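How to Plan and Budget for a Two-Arm Tabletop Workcell

This guide is intended for departments preparing an equipment request for a tabletop robot workcell with two arms. It covers the order in which decisions should be made, the costs most often left out of a first request, and the documents that should be ready before an order is placed. It does not recommend a particular make of arm. Departments at the Brumley and Trandidbridge sites follow the same procedure and use the same request form.

Step 1. Write down the work before looking at equipment

Begin with a one-page statement of the tasks the cell is expected to perform. Name the items to be handled, their size and weight, how they arrive at the table, and where they must go. A request that reads "general handling of small goods" will be returned. A request that names cartons, bands, cords, and flat packets, with the heaviest item weighed, can be priced.

Include the awkward items. Soft, thin, or springy goods place different demands on a gripper than boxes do, and they often decide which fingers must be bought. If the cell will be used for sorting, state whether the items will be laid out singly or may overlap.

Step 2. Choose the table and frame first

The table sets the reach of the arms, the floor space, and the position of everything else. Measure the working area that the tasks require, then add room for a staging platform and for any trays or holders. Only then should arm reach be compared.

Rails fixed along the sides of the table allow the arms to be mounted clear of the work surface. Price the rails, brackets, and fasteners as a separate line. They are frequently assumed to come with the arms, and they frequently do not.

Mark the footprint of the cell on the floor with tape before the order is approved. Have the operators walk around it. Check that doors open fully and that the aisle remains wide enough for carts.

Step 3. Select arms and grippers together

Arms and grippers should be quoted as a set, even if they come from different suppliers. Ask each supplier to confirm in writing:

- the payload at full reach, with the gripper attached
- the opening width of the gripper and the force at the fingertips
- the type of mounting plate and whether an adapter is needed
- the price and delivery time of replacement fingers

Two-fingered grippers are suitable for most small-goods work. Order 2 spare sets of fingers with the first purchase. Fingers are wearing parts, and a cell that is waiting for them is still taking up floor space.

Suppliers should be asked to quote for a working demonstration using the department's own items. Sivadis and Nepia both accept sample goods for this purpose. Send the full range of items from Step 1, including the thin and flexible ones.

Step 4. Budget for the small parts

The arms will be the largest figure on the request, but small parts account for most of the overruns seen in past requests. The last cell approved at Trandidbridge required a supplementary request of $2,031, made up entirely of cables, trays, platforms, and cable supports.

List each of the following, even where the cost is low:

- raised platforms and fixtures
- slotted trays and holders for parts
- power and data cables in the correct lengths, with spares
- clips, sleeves, and channels for cable routing
- a monitor, with its stand or mount
- floor tape and signs
- practice items for setup and training

Practice items deserve a line of their own. Crayon boxes and rubber bands are inexpensive and give operators both rigid and flexible goods to work with, but they are crushed, stretched, and lost, and must be replaced throughout the year. 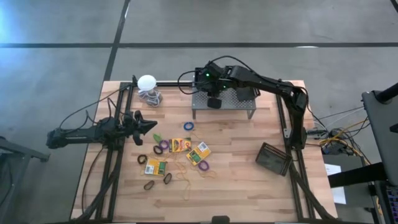
Step 5. Plan the cables and the space beside the table

Ask for a simple drawing that shows where each cable leaves the arm, how it reaches the floor, and where it ends. Allow enough slack for the arm to reach its farthest position without pulling. Cables that cross a walkway must be covered, and the cover must appear in the budget.

Equipment that stands on the floor needs its own space on the plan. Requests that show only the tabletop will be returned for correction. Confirm with the facilities office that the outlets nearest the cell can carry the load.

Step 6. Set aside funds for setup and training

Installation should be quoted separately from the equipment. The quote should state who levels the table, who aligns the arms, and who signs for the safety check. At least 2 operators must be trained before the cell is put into regular use, and their hours should be charged to the project.

Step 7. Submit the request

Quotes must be valid for at least 90 days from the date of submission. Requests received by the end of March are considered for the following budget year. Attach the task statement, the floor plan, the supplier confirmations, and the itemized list of small parts. Incomplete requests are held until the missing documents arrive and do not keep their place in the review.

Changes made after approval, including a change of gripper, require a revised quote and a new signature from the head of department.

Related items

Equipment Request Form and Instructions
Floor Space Planning for Shared Work Areas
Comparing Supplier Quotes: A Worksheet
Replacement Parts: What to Keep on Hand
Operator Training Records
Disposal and Transfer of Used Equipment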